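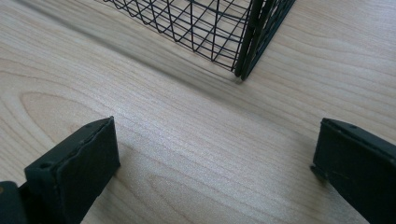 ## 4. Setting up a count point

Read this section after you have charged the Trurik recorder and paired it with your phone (section 3). You need to set up each count point once. After that, the recorder recognizes the point by its position and you can skip to section 5.

You will need:

- the recorder and its ground spike
- the foam windscreen
- a phone with the Nistisus app installed and signed in
- your point list, either on paper or saved in the app

### 4.1 Choosing the spot

1. Walk to the coordinates on your point list. Open the **Points** tab and wait until the position marker turns from gray to green.
2. Look for open ground within 23 meters of the marker. Bare or thinly covered ground is best. Tall dry grass rubs against the windscreen and shows up in the recording as a steady hiss.
3. Check for nests before you put anything down. Larks, pipits and coursers nest on open ground and the eggs are hard to see. If you find a nest, or a bird starts giving a distraction display, back out the way you came and use the alternate point.
4. Stay clear of fence wires. They hum in wind, and shrikes and chats perch on them all day, so one bird close to the microphone can drown out the rest.

**Note:** You can move a point once without approval. A second move has to be entered by the survey coordinator, because it changes the distance between points and the app will reject the count.

### 4.2 Placing the recorder

1. Push the ground spike in until the collar touches the soil. On hard salt crust, start the hole with a tent peg.
2. Slide the recorder onto the spike with the microphone facing away from the prevailing wind. It clicks when seated.
3. Fit the windscreen. The seam goes at the back.
4. Level the recorder using the bubble on top. It does not need to be perfect, but the bubble should be inside the outer ring.
5. Press and hold the side button for three seconds. The light blinks green, then goes out.

**Caution:** Do not hammer on the recorder or on the collar. The collar is glued and will crack. Replacement collars can be ordered from Andrade as part number 382.

**Caution:** Do not leave the recorder in direct sun with the windscreen off. The microphone membrane softens in high heat and does not recover.

### 4.3 Saving the point in the app

1. Stand next to the recorder and tap **Add point**.
2. Type the point name exactly as it appears on your list. The app treats "Flat 2A" and "Flat 2a" as two different points.
3. Choose the habitat. The choices are grassland, thorn scrub, salt flat, plowed field, fallow field and dune. If the point sits on a boundary, choose the habitat that covers more of the circle.
4. Turn slowly in a full circle while the app saves a compass reading. Keep the phone flat and away from binoculars, which can pull the compass off.
5. Tap **Save**. A short tone plays from the recorder. If you do not hear it, see 4.6.

### 4.4 Test recording

1. Tap **Test** and stand still. The test lasts one minute.
2. Play it back with earphones. You should be able to hear your own breathing faintly, and any bird you could hear with your ears.
3. If the level bar stays in the red, lower the gain by one step and run the test again. Windy mornings often need two steps.
4. Delete the test. Tests left on the card are uploaded with the real counts and someone has to sort them out by hand.

**Note:** The recorder holds 2,868 minutes of sound at the standard setting. The high setting cuts this in half and is only needed for night work.

### 4.5 Sensitive species

Some records are hidden from the public map. For those species the app shows a gray padlock beside the name.

- Do not type the location in the comments box. Comments are public even when the record is not.
- Do not use playback to bring a bird closer. Counts made with playback are removed.
- If you take photos, turn off location tagging on the camera before sharing them anywhere.

The padlock list comes from Florunell and is refreshed every February. If you think a species should be on it, write to Yu-na Ma through the **Contact** page and give the district and the season – the exact site is not needed.

### 4.6 If something goes wrong

**No tone when saving.** Check that the phone is within arm's reach of the recorder. Turn Bluetooth off and on. If there is still no tone, hold the side button until the light turns red, let go, and repeat 4.3 from step 1.

**Light blinks orange.** The card is full or badly seated. Take it out, look for sand on the contacts, blow it clear and put it back.

**Point appears in the wrong place.** The marker was still gray when you saved. Delete the point, wait for green, and save it again. Counts already made there move with the new point.

**"Too close" message.** Two points are closer than the survey design allows. Compare both with your list before moving either one.

Section revised January 17, 2026. Continue to section 5, Running a dawn count.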